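Open Day at the Wovura Works

The coach from Ekthorpe put us down at the wrong gate, which gave the whole party time to discuss whether a works that could not signpost its own entrance ought to be trusted with the future. By the time we reached the right one my aunt had made up her mind about both.

She had come for the buffet. The leaflet promised a buffet at 11, a tour at noon, and something called an encounter at half past two. She is eighty-one and did not want to be encountered, but she had paid for the coach.

The buffet was egg. The tour took in a corridor, a fire door, and a room where a young man in a Wovura fleece told us the building had 2496 light fittings. He waited. A man in a cagoule asked if they were left on at night, and the young man said he would find out.

"What does it do, though?" said my aunt.

"The lighting?"

"The robot, dear."

He said it was two robots, strictly, or one robot with two arms, depending on whether you asked the Malinowski building or the Skostus building, and that the two had not eaten lunch together since May. Then he led us round to the encounter.

They had put out 100 chairs. Our party took up the front row and a bit of the second, and my aunt chose the end seat, for a quick exit. A woman with a microphone clipped to her collar told us that a task we thought nothing of, such as handling a small block, was one of the hardest things a machine could be asked to do.

"I've got a grandson like that," said my aunt, at the volume she uses for church.

The lights went down on us and came up on the table. 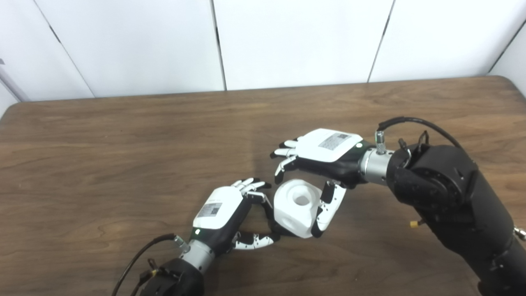
The encounter, with cube.

I had expected to be bored, and for the first few minutes I was. Then I noticed that the man in the cagoule was holding his breath, and that I was too. White fingers, a white cube, a thumb at either side of it. I have seen surgeons on the television look less worried.

"It wants to get its nail under," said my aunt. She had moved her chair forward. "Go on. Underneath. No — the other one."

The woman with the microphone asked if there were any questions.

"Shush," said my aunt.

The coach was due to leave at four. At ten past the driver came in to fetch us, and my aunt told him to sit down, he was blocking the light.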